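3.2 Timber and rammed earth in the Lilton houses

The second group of houses was built on the eastern edge of Lilton between the closing of the brickworks and the widening of the river road. Vương, the practice responsible, had by then given up the concrete frame it used at Briltilgate and went back to load-bearing walls of rammed earth, 600 mm thick at the base. Roofs were carried on timber trusses cut by a local yard. Đạt Ngô, who ran the site, kept a daybook in which the wall lifts are recorded one by one, and most of what follows is drawn from it.

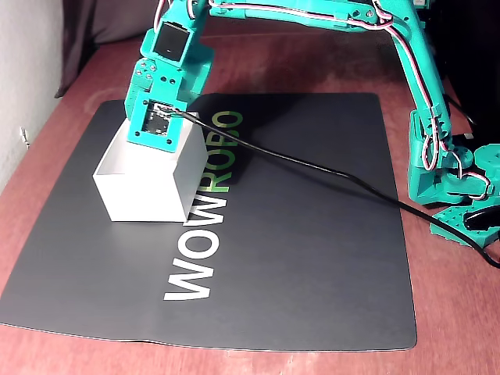
Figure 4. Teal 3D-printed arm with gripper over a dark mat on a table.

Of the 27 houses planned, 15 were finished to the original drawings. The remainder were altered during building, mostly at the owners' request. The usual change was to close the open passage between kitchen and yard, which gave one more room but cut off the draught on which the plan depended. Ngô notes the first such change in May and objects to it briefly. Later entries record the same alteration without comment. 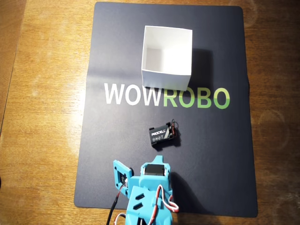

The earth walls themselves were less often changed. Owners who extended their houses tended to build the new part in block and leave the older wall standing inside it, so that its outer face now forms one side of a corridor or store. This makes the original plan fairly easy to trace on site, even where the street front has been rendered over. The houses at Tutico, discussed in the next section, were built with thinner walls and have been harder to survey for that reason.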